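Dulitham open day - walk-round check, bedroom demo (clothes handling)
Print this page | E-mail this page
Checked 2018-12-04, before doors.

1. Visitor line taped, 30 in back from demo area - OK
2. Stop button reachable from both sides - OK, label peeling, redo
3. Gripper pads clean, screws tight - OK. Stusila to bring spare pads
4. Trailing cables - NOT OK. Tidy before first group
5. Max 18 per group - sign missing, agian
6. Floor: rugs and cushions, trip risk. Move anything near where folk stand

Jackets next, one at a time on the bed, no helpers' hands in while the fingers are closing.

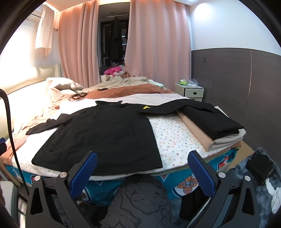

Sleeves snag if rushed so keep it on slow. Recheck at lunch, then April for the full list.

Comments (2)
lacroix_visits: 18 is too many for that door, we had a queue
Trovel desk: sign printed, will drop it off

Contact Dulitham | © Dulitham | Back to top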